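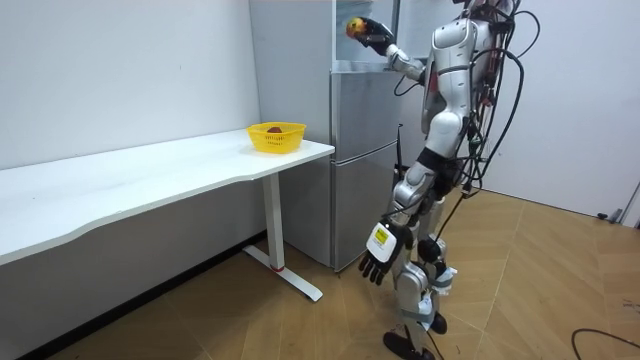 Apple in hand beside the fridge, with Pullby doing the planning.

Pullby 3 – whole-body pick and place planning for humanoids

Hi, and welcome to the Pullby page. I write Pullby on my own out of a spare room in Skiststead, so if this reads less like a brochure and more like me leaning over your shoulder, that's why. I've been at it for a few years now and version 3 is the first one I'd happily hand to somebody I've never met.

Pullby is a planner. You give it a robot model, a map of what's around the robot and a goal for one hand or both, and it gives you back a motion for the whole body: legs, waist, shoulders, wrists, the lot. It doesn't do your low-level balance control and it doesn't drive your motors. It sits between the part of your stack that decides "apple goes in the basket" and the part that keeps everybody upright.

Why kitchens?

I get asked this a lot. Most arm planners grew up with a bolted-down base and a tidy bench, and they're very good at that. Put the same planner on a pair of legs next to a two-door fridge and it'll cheerfully hold the torso stiff as a board and try to do everything with the elbow. A fridge is a big, flat, shiny obstacle that you have to stand close to. Desks and counters have edges at exactly the height where a hanging hand likes to be. And fruit is small, round and different every time you buy it (my grocery bill for this project is a bit embarrassing).

So the apple carry became my main test. The hand closes on the apple, comes up past the top of the fridge door, the waist turns, a foot moves, and the goal is a yellow basket at the end of the desk. It sounds like nothing. It has found more bugs in my code than every unit test I've written put together.

What's in the box

Well, there's no box, it's a download. But you get:

The planner itself, as a C++ library with Python bindings.
Pullby Desk, a viewer for loading a robot, dragging goals about and scrubbing back and forth through a plan.
The replay tool, which reads your logs and lines up the planned motion against the joint readings.
A set of kitchen and office scenes to start from, including the fridge-and-desk layout I use every day.
The licence server, if you're on a site licence and your lab machines aren't allowed on the internet.

How it plans

Pullby works in two passes. The first is coarse and quick, and picks where the feet and the pelvis should be. The second fills in the arms and the waist and smooths the whole thing out. If the second pass gets stuck, it goes back and asks the first one for a different stance, up to 4 times by default. You can raise that, but in my experience if it hasn't worked by then your goal is inside a wall. Go and look at the viewer before you go and look at the settings.

The free hand gets planned too, and this is the feature I'm proudest of! In version 2 the arm that wasn't carrying anything was treated like luggage. It hung wherever it hung, and it was forever being clipped by table edges on the turn. Now it has its own clearance margin and a preferred resting posture that you can set per robot. I like mine down by the side with the fingers open. Some people tuck theirs in. Have a play.

Cables

If your robot trails cables off its back, please read this bit. Pullby lets you attach a "drape" to any link, a soft shape that swings and sags behind the body as it moves. It isn't a proper rope simulation and I won't pretend it is. What it does do is keep the planner from turning the same way over and over until the bundle is wrapped around the hips. There's a running tally of twist, and once it gets past your limit the planner favours unwinding on the next move. You can also paint areas of floor as no-step zones, handy where a cable lies loose across the planks.

Shiny doors

Brushed metal is rotten for depth cameras. You get holes, or you get a ghost of your own robot standing a metre inside the fridge. Pullby takes a list of surfaces you already trust (a door, a wall, a desktop) and snaps the live depth to them, so the planner sees one clean panel and stops panicking. You'll need to measure the surface once. The mapping plug-in I recommend for this is Dravness, which talks to Pullby directly, but a plain point cloud over the network is fine too.

Held objects

Once the hand closes, the object becomes part of the robot as far as collisions go. You can hand Pullby a mesh, but for fruit I'd just use a sphere a little bigger than you need. Meshes of apples are a lovely way to waste an afternoon. The grasp itself comes from your own code or from the Jansen grasp module, sold separately. Pullby will check that the wrist can get there and get away again, and it'll tell you which of the two failed, a thing I wanted for years as a user of other people's planners.

Setting it up

Install the package, point it at your URDF and run the check tool. It'll grumble about missing joint limits and dodgy collision shapes, and you should fix everything it grumbles about. Planning requests come in on port 2323 and the viewer listens on port 3333. Both can be changed in the config file, and please do change them if you run two robots off one computer. I've seen the wrong robot wave.

Start in simulation with the fridge scene. Then run it on hardware at the slowest speed setting, with your own emergency stop in reach and your own people clear of the arms. Pullby's collision checks are planning checks. They are not a safety system and the licence says so in much duller words.

What it won't do

It won't open the fridge yet. Door handles need the hand to follow an arc while the feet shuffle back, and I have a version of that I'm not ready to sell. It won't plan for running or jumping. It doesn't do soft fruit either, or anything where squeeze matters, as that belongs to your hand controller.

And it's slower on robots with a lot of waist joints. I'm working on it.

Licences

Single robot: one licence, any number of computers, updates through the whole of version 3.
Site: all the robots at one address, with the offline licence server.
Teaching: free for classes. Send me the course outline and I'll send you a key.

Anybody who bought version 2 after February gets version 3 at no charge. Your old key should just work, and if it doesn't, email me with the order number and I'll sort it out.

Support is me. Attach your log and your scene file and tell me what colour your robot turned in the viewer (red is collision, orange is balance, purple is my fault). I answer most mail within a day or two, a bit slower if there's a release on.

Page updated November 27, 2020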